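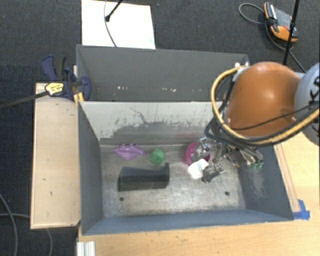
Trotstead Toy Library
Progress report to the Benmoussa Fund, second period

Prepared by Salma Kettani, coordinator

1. Summary

The grant pays for a lending library of toys and games for families with children under seven, run from the ground floor of the old Trotstead school annex, plus a van round to the villages on the Rimosska road. This report covers April through September. Lending is ahead of plan, the van round is behind plan, and spending is under budget on fuel and over budget on replacements. We are asking for one change to the budget, set out in section 6.

2. Lending

We made 655 loans in the period. The target in the agreement was 600. Most of the growth came in July and August, when the preschool is closed and parents come in during the day. Wednesday afternoon remains the busiest session and we have extended it by an hour, to 6 p.m., on a trial basis. Parents who work at the packing plant had asked for this at the spring meeting.

Membership stands at 31 more families than at the end of the first period. A good share of the new ones were sent to us by the health visitor's office, which now keeps our leaflet at the front desk. The leaflet exists in English, Arabic and Turkish. İlker Ekinci did the Turkish version and also corrected two mistakes in the opening hours that had been in the English one from the start.

What goes out most has not changed much: wooden train sets, floor puzzles, dress-up boxes and soft toys. The board games for five and up are borrowed less than we expected. Parents tell us the rules take too long to learn for a two-week loan. From October we will let board games go out for four weeks and see if that helps.

Late returns are still a problem. We send a text message at three days and phone at ten. We do not charge fines and do not want to start.

3. Van round

The plan was for two stops a week from May. We did not manage this. The van needed a new clutch and was off the road for five weeks, and the garage then found rust around the rear door that had to be fixed before it could pass inspection. Bogdan Ostrowski, who drives, ran a reduced service in his own car for part of that time, one stop a week with four crates. He has been repaid for mileage at the agreed rate.

The van has been back on the full schedule from the second week of August. The stop outside the Rimosska community hall is doing well. The second stop, at the crossroads, is poorly used and the parking is bad. We have spoken to the parish about using the yard behind the church and expect an answer before winter.

4. Cleaning, checking and repairs

Everything that comes back is checked and cleaned before it goes on the shelf. Hard toys are washed by hand in the annex kitchen. Soft toys go through the machine at 60 degrees if the label allows it, and are wiped and aired if it does not. The washing machine was bought with the first installment and has given no trouble.

Karim Ramadan took over the repair bench in June. He has cleared most of the backlog left from last winter and set up a card for each item in for repair, so we can see what keeps breaking. The same few things come up again and again: wheels on pull-along toys, hinges on the dollhouses, battery covers. He has started replacing the small screws on battery covers with longer ones, as the old ones were stripping the plastic.

Missing pieces cost us more than breakage. A puzzle with one piece gone can't be lent, and we had a shelf of these by summer. We now keep a photo of the full contents taped inside each lid and check it with the family when they borrow and again when they bring it back. This adds a few minutes to each visit. At the desk on Wednesdays there is sometimes a line.

5. Catalog

The catalog was moved from the paper ledger to Anix in May. Essam Abdel Hamid entered the old records over several weekends. There were duplicates, and a number of items listed in the ledger were not on the shelves. These have been written off and the list is attached as Annex B.

Members can't yet reserve items online. The function is there but we have not turned it on, as we want the stock list to be right first. We expect to do this in the new year.

6. Money

Full figures are in Annex A. Points to note:

Fuel is under budget because of the weeks the van was off the road.

Van repairs are over budget. Part of this was met from our own reserve.

Replacement toys and parts are over budget. The amount in the agreement was set before we had a full year of lending and was too low.

Rent and insurance are as planned.

We ask the Fund's permission to move the unspent fuel money to replacement toys and parts. No additional funds are requested.

7. Next period

Start four-week loans for board games and review them in February.

Settle the second van stop.

Run two repair mornings where parents can bring in their own toys. Karim will lead these and has asked for a second soldering iron, which can be covered from the tools line.

Complete the stock check and turn on reservations.

Repaint the shelving in the front room, carried over from this period.

8. Attachments

Annex A, income and spending
Annex B, items written off
Annex C, leaflet in three languages

Questions on the figures should go to Essam, and on anything else to me. The annex phone is answered during opening hours only.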